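Les règles qui encadrent les bras manipulateurs dans nos ateliers sont écrites autour du mouvement : vitesses réduites, zones d'exclusion, arrêts catégorisés. La phase de prise, elle, tient le plus souvent en une ligne. Je soutiens qu'il faut inverser cette proportion, au moins pour les objets à paroi mince.

## Ce que la fiche d'essai devrait contenir

Chez Morard, la fiche de prise comportait 11 champs, dont un seul sur l'objet : sa masse. Une canette vide et une canette pleine relèvent pourtant de deux consignes d'effort distinctes, et une canette déjà marquée d'une troisième. Kerubo Shirima, qui a repris le protocole Gramgate en avril, demande d'y ajouter :

- l'état de la paroi avant fermeture de la pince ;
- la hauteur de prise, mesurée depuis le plan d'appui ;
- la position de tout tiroir ou porte du meuble ;
- les autres objets présents sur le plateau.

Le troisième point est le plus contesté. On lui reproche d'alourdir la saisie. Un tiroir ouvert modifie pourtant le volume libre sous le poignet, et un essai rejoué tiroir fermé n'est pas le même essai.

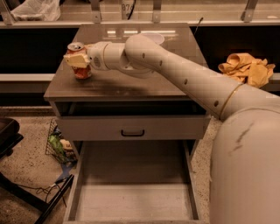
Pince fermée sur la canette, tiroir inférieur ouvert et vide dans les deux cas.

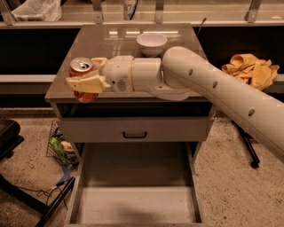 ## Seuils et tolérances

Je ne défends pas un seuil d'effort unique. La version Harms du protocole fixait 40 N pour tout contenant métallique, valeur commode à auditer et sans rapport avec la tenue d'une paroi d'aluminium. Il vaut mieux une consigne par classe d'objet, vérifiée sur 3 prises consécutives, avec rejet de la série dès la première déformation nouvelle. L'adjectif compte : sans relevé préalable, personne ne peut attribuer un pli à la pince.

L'objection du coût est recevable. Sur une campagne de 400 prises, le relevé complet ajoute à peu près une journée d'opérateur. Jilley l'a jugé excessif et s'en tient à un contrôle par échantillonnage. Ce choix se défend pour une cellule en production. En qualification, il laisse passer précisément les écarts que l'on cherche.

Reste le sol. Les protocoles traitent les câbles et les bacs posés à terre comme une question de propreté. Ils devraient figurer au relevé de poste, au même titre que le plateau, et être contrôlés avant chaque mise sous tension.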